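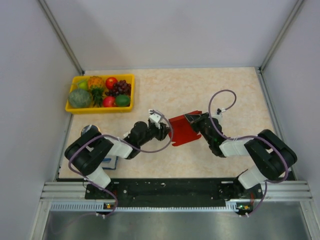
Two-arm bench cell, both grippers on the red piece. Fruit tray at the back left.

1/ Notes on the Kuren bench cell, the two-arm package Gramlow sells to labs and small packing shops. I had one on evaluation from March and sent my report in this week. Posting the parts that may help anyone with a quote in hand. 3 Jun 2022

2/ What you get: two small arms on one shared black mounting plate, parallel grippers, an aluminum extrusion base, gray side and back walls, the control software, and a year of phone support. The fruit and the other handling items are ours.

3/ The shared plate is the best decision in the product. Arm-to-arm calibration is done once at the factory and mine held through a move between buildings. With two separately mounted arms I would have expected to redo it.

4/ Setup took me 3 hours from open crate to first jog. The manual says one. The difference was the network page, which describes a menu that no longer exists in the current software. Support sent me a corrected PDF the same day.

5/ Payload is fine for light retail goods. I would not plan on lifting a real melon. Check the number at full reach, not the one on the front of the data sheet. 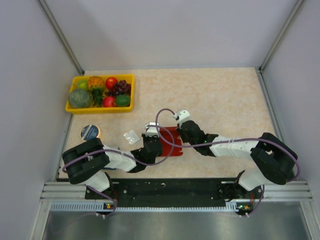 Photo: Londen Bench Notes

6/ Cabling. The purple lines run outside the arms, held to the white links with small ties, and they leave slack loops over the work area. Good for service: I swapped a gripper cable in six minutes with one tool. Bad for planning, as the collision model knows nothing about the loops. Keep tall items out of the middle or add a keep-out volume by hand.

7/ There is a keep-out editor. It accepts boxes only. A loop of cable is not a box, so you give up more space than you need to. Gramlow says cylinders are on the list for a later release — no date given.

8/ Two-arm motion. You can run the arms independently, mirrored, or with a shared object frame. Shared frame is the mode you are paying for. It works well on stiff parts. On thin or floppy stock the software still assumes the distance between the grippers is fixed, and you have to loosen that yourself with the compliance setting.

9/ My compliance setting for thin stock ended up at 44 on a scale that goes to 100. The default is much stiffer. Start low and work up. The setting is saved per program, not per tool, so write it down somewhere.

10/ Test method, for those who asked: mixed items on the table, the fruit tray left in place as an obstacle, same lighting all day. I logged stops by cause. The most common was a grip force fault on thin edges. The second was me, leaving the jog pendant enabled.

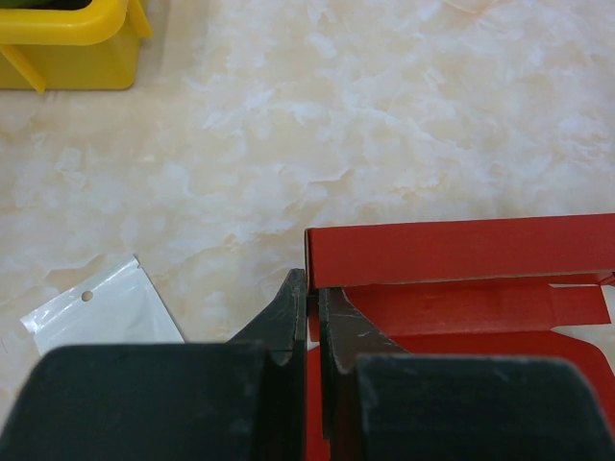 11/ Finger pads. The stock pads are broad and flat behind a narrow tip. The tip does nearly all the work on sheet edges and carton flaps, and the wide part blocks the wrist camera's view of whatever is beside it. If your job is mostly cartons, ask for the slim set. It costs extra and should be in the base price.

12/ Grip force control is coarse at the bottom of the range. For printed board I wanted something between the two lowest steps and could not have it. Amato sells a third-party driver that fills the gap. I have not tried it and can't say what it does to the warranty.

13/ Software. The program editor is plain and quick. Undo works across both arms, which I did not expect. Log export is CSV with sane timestamps. Wrist camera video exports as a separate file with its own clock, offset from the arm log by about 6 frames on my unit. Annoying but constant, so you can correct for it.

14/ Noise: you can hold a phone call beside it. Heat: no complaints. Floor space: allow room behind the back wall for the power supply, which the footprint drawing leaves out.

15/ Price depends on region and on how many seats of the editor you take, so I won't quote mine. Ask for the second seat up front. Added later, it is billed as a new contract.

16/ I recommended purchase, with the slim fingers and a written date for the cylinder keep-outs. Londen's other site wants the single-arm version, and I haven't used that one. If you have, I'd like to know whether it has the same force steps.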